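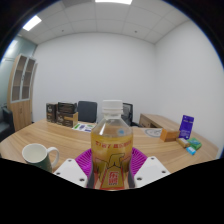

Can you trust the Prelis hand-held gripper with a full drinks bottle?

Mostly, once you've dealt with the trigger return, because the fingers themselves are terrific and the fault is all in the handle.

I've had the Prelis for 3 months now and I love using it. We record pick-and-place demos at Corkcombe, ordinary tabletop stuff — bottles, mugs, cartons, little snack packets — and I've never had a tool that felt so natural so quickly. The ribbed fingers wrap themselves around a round bottle and you can feel (really feel, through the trigger!) the moment they take the weight. My old Nosov was a pair of tongs by comparison.

So, the fault. One afternoon in March I had a bottle up at chest height, let the trigger ease back a hair to settle the grip, and the whole thing sprang open. Bottle on the floor, cap intact, my shoe soaked from the mug it took with it on the way down. I blamed myself and carried on. Then it did it again before lunch the next day, and this time Sidra Paracha was watching from the other side of the table and swore my finger hadn't moved.

She was right. We pulled the handle apart and the return spring had worn a notch into its plastic seat. When the spring drops into the notch, the trigger jumps forward and the jaws open with it. It only happens under load, near the closed end of the travel, so you can click it open and shut all day with nothing in it and never catch the problem. We ran 89 lifts with a full bottle to be sure, and it let go on 2 of them. Not many, but plenty if you're holding glass.

There's a pinch risk too. With the handle cover off, the linkage snaps back hard when the spring slips, so take the spring out before you put fingers anywhere near it. I have the blood blister.

The fix is a Cheema metal spring seat, a small pressed cup that goes in where the plastic one was. Three screws, ten minutes, and a dab of grease. Get the flanged version, the plain one rattles. Since fitting it I've had no drops at all and the trigger feels smoother than it did new.

Would I buy the Prelis again? In a heartbeat, and I'd order the metal seat with it. I do wish they'd ship it that way. Four stars until they do. Glass stays off my list for now, and I check the seat for wear whenever I change fingers.

Last updated: March

Contact | © Corkcombe Bench Reviews | Back to top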